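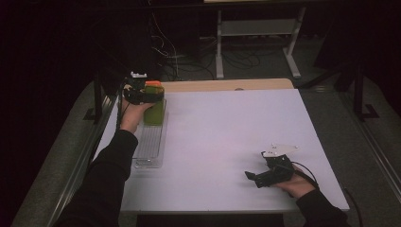
Hurka asked, before anything else on the list, whether we could please stop passing a pair that only one person has squeezed. Fair point, and it is now item 1.

HAND-HELD GRIPPER CHECK, PASLEY AND OLVERA PAIRS
By the bench safety desk, Esholm
March
Print this page | E-mail this page

1. Two people try each pair. Done. Both liked the Olvera handle better, though the Pasley is kinder to small hands, and I'd hate for that to get lost in the scoring.

2. Cables have slack at the wrist and don't snag on a sleeve. Pasley OK. Olvera OK with a comment: please look where the cable leaves the table before you reach across, it is so easy to forget once you get going!

3. Floor cables behind the table tucked out of the walkway. Open. I know, I know, it was on the last list too.

4. Top mounts tight on left and right. OK, checked again after 48 cycles.

5. Tall items: lift, hold over the tray, set down. 13 tries with each pair. The Pasley let go early on 4 of them and the Olvera on none, so the Pasley goes back for new finger pads.

6. Thin, bendy items such as silicone phone cases. Pick up by the rim, slowly, and keep your free fingers away from the links. 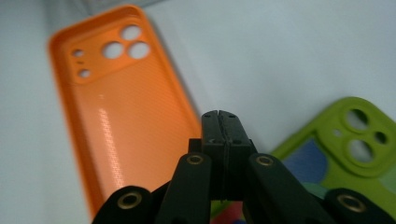 Hurka again, writing in the margin: the rim test favors narrow fingertips, so could we run it with both sets of tips before anybody picks a winner? Yes, gladly. I've put it down for the next round.

7. Pivots and bushings free of grit, jaws close evenly. OK on both. A dry cloth is plenty, no oil please.

8. Stop and rest your hands after seven minutes. Mostly kept to, and thank you to everyone who reminded me when I was the one running over.

Result: Olvera cleared for use. Pasley on hold until item 5 is repeated.

Last updated: March, 4 p.m.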